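# 和宋静怡聊《索尚》：那座钟楼里到底有没有人

约宋静怡（Jingyi Song）见面之前，我把《索尚》（Sosham）三部曲又从头看了一遍。第一部看到后半夜，第二部分了两个晚上，第三部本来想快进着看，结果一个镜头也没舍得跳。所以坐下来的时候我有点心虚，像没睡醒的学生去见老师，本子上的问题密密麻麻，顺序全是乱的。她倒很体谅，说没关系，她自己写东西也从来不按顺序。

认识她的读者大概都是从那篇长文开始的。她在影迷站点Drernex上写了好些年专栏，平时聊配乐、聊剪辑、聊群演的口音，忽然有一年十月贴出一篇文章，主张三部曲里那位从不露脸的敲钟人，就是第一部开场十分钟便“死去”的姐姐伊尔玛。文章下面的留言一夜之间涨到1,000条，有人感激她，有人骂她，还有人只是来问她是不是太闲了。

“我确实挺闲的，”她笑着说，“那阵子刚搬家，书都在箱子里，只有碟片先拆出来了。我就一边拆箱子一边放电影，放着放着，听见钟声不对。”

所谓“钟声不对”，是整个推测的起点。第一部里钟响过很多回，都是稳稳当当的三下，中间停顿一样长。唯独父亲里格（Rieger）离开村子的那天早上，第二下和第三下之间多停了一拍。剧本里没有人提，角色也没有反应，里格只是把帽子戴好，继续往桥那头走。

“我第一反应是音轨有毛病，”宋静怡说，“就换了一个版本听，还是这样。后来找了影院重映时的版本，也是这样。那就说明有人故意让它慢了一拍。你想，一个敲钟的人，什么时候会手慢？看见自己舍不得的人走过去的时候嘛。”

我说，这也可能是混音师那天困了。她点点头，一点也不生气，说这话她听过很多遍，连她母亲都这么讲。

## 一篇文章怎么写了十二稿

很多人以为那篇文章是一气呵成的，毕竟读起来语气很冲，有一股子半夜拍桌子的劲头。她说哪有的事，前前后后改了12稿，第一稿只有一页纸，写得像报案记录：几点几分，谁在哪儿，钟响几下。

“是达妮察把我骂醒的。”达妮察·斯坦（Danica Stan）是Drernex的编辑，两人隔着时差合作了很久，至今没有见过面。“她给我回信，说你这个东西证据都有，可是我读完不难过。伊尔玛要是真的活着，在钟楼上看着全家人一个一个离开，这是多难过的一件事啊，你怎么写得像在查电表？”

于是第二稿她从头来过，把伊尔玛放回到中间。她重新去看开场那段冰面的戏：观众看见冰裂开，看见红围巾，看见里格跪下去喊，可是自始至终没有看见伊尔玛的脸，葬礼上也没有打开过棺木。她一直觉得导演这样拍是出于体面，不想让孩子的死变成奇观。写到第四稿，她才开始怀疑，这份体面说不定也是一道门，故意没关严。

“然后我就停不下来了，”她说，“第二部里外婆每年冬天多织一双手套，大家都当是老人糊涂了，记不得孩子没了。可是那双手套一年比一年大！你织给一个永远停在九岁的孩子，为什么要往大了织？外婆根本是知道的。”

说到这里她声音高起来，自己也察觉了，不好意思地往后靠了靠。我得承认，手套这一条我看了三遍都没留意过，回家以后专门去翻，真的是越织越大，最后一双几乎是大人的尺寸。
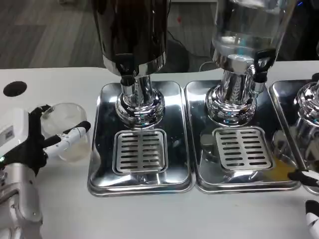
## 反对的人也有道理

我不想把这次见面写成一边倒的夸奖，她也不愿意。聊到一半，她主动提起罗克·托米奇（Rok Tomić）。罗克在自己的博客Prusix上写过一篇4,000字的反驳，题目很客气，内容一点也不客气。

罗克的意思，简单讲，是这三部电影拍摄时间隔得很长，第一部开拍的时候根本没有后两部的计划，所以谈不上什么一早埋好的线。手套变大，可能只是道具组换了人；钟楼的窗户在第一部里朝东，到第三部朝了南，难道也要替它找个理由？他还列了三部曲里104处前后对不上的地方，问宋静怡，凭什么单单这几处算线索，剩下的都算穿帮。

“这个问题问得特别好，”她说，“我当时读完，坐在那儿半天没动。因为他是对的呀，我确实是挑着看的。”

她后来给罗克写了信，很长，罗克也回得很长。两个人为窗户朝向来来回回争了一个冬天，谁也没有说服谁，倒是交换了不少片单。罗克至今不承认敲钟人是伊尔玛，但是他松了一个口子：他承认敲钟人是个女人。依据是第三部里有一个极短的镜头，钟绳晃动的高度变低了，拉绳的人个子不高，脚步又轻。

“他肯退这一步，我高兴得请全家人吃了顿饭。”她说，“我先生问我庆祝什么，我说庆祝钟绳低了一点。”

另外还有一派读法，是伊埃娃·阿多麦蒂斯（Ieva Adomaitis）提出来的，喜欢的人也很多。伊埃娃认为钟楼里压根没有人，钟声是村里每个人自己心里听见的，所以快慢都随听的人。里格那天听到的停顿，是他自己迟疑了。我问宋静怡怎么看，她想了一会儿。

“伊埃娃那个更美，”她说，“从文学上讲，我可能还输给她。可是我有私心，我希望那孩子活着。看到第三部结尾，弟弟回村，站在钟楼底下抬头，钟没有响，画面就黑了。如果上面没有人，那他就是抬头看了一座空房子。如果上面有人，那她就是看见弟弟回来，终于可以不敲了。我受不了前面那个。”

## 关于弟弟那句台词

影迷们争得最凶的其实是结尾前的一句台词。弟弟在桥头遇见卖鱼的老人，老人问他回来看谁，他说：“看我姐姐。”从字面讲，当然可以理解为扫墓。可是他手里没有花，走的也不是去墓地的那条路。

宋静怡为了这条路画过地图，把三部电影里所有人走路的方向一段一段拼起来。她翻出来给我看，纸已经折得起毛了，磨坊旁边写着小字：“第二部，外婆往左，提篮子。”拼到后来她发现，从桥头左拐可以到墓地，右拐只能到钟楼和磨坊，而弟弟右拐了。罗克的回应是，弟弟离家太久，也许走错了。

“走错了！”她说，“你看，这就是我喜欢罗克的地方，他为了反驳我，愿意相信一个人会忘了自己姐姐埋在哪里。”

饰演弟弟的演员在不同场合给过不同的说法，她都不太当真。导演那边更是一句准话也没有。我问她会不会盼着有一天导演出来说个明白，她很快地摇头，说年轻的时候盼过，现在有点怕。万一导演说，哦，那个钟是剪辑软件的问题，她往后还怎么听呢。

## 接下来写什么

她手上正在写的新文章，和老朋友拉杰库马里·巴德瓦杰（Rajkumari Bhardwaj）合作，讲第二部里那首摇篮曲。拉杰库马里懂和声，宋静怡坦白自己五线谱都认不全，两人的分工是一个负责听，一个负责瞎想。她们已经注意到摇篮曲最后一句的节奏，和钟声三下的节奏是同一个型，至于多出来的那一拍在不在里面，她不肯讲，说讲了达妮察要找她算账。

我们从午后一直坐到快六点，我本子上的问题只问了一半，另一半她自己拐着弯都答了。出门的时候她又想起一件事，叫住我，说如果要重看，请务必戴耳机看第一部的婚礼那场，所有人都在跳舞，音乐很吵，底下有极轻的一声钟响，只有一下。

“我还没想明白那一下是什么意思，”她说，“你要是想明白了，写信告诉我。”

我当晚就戴上耳机听了，听到了，也没有想明白。信还是写了一封。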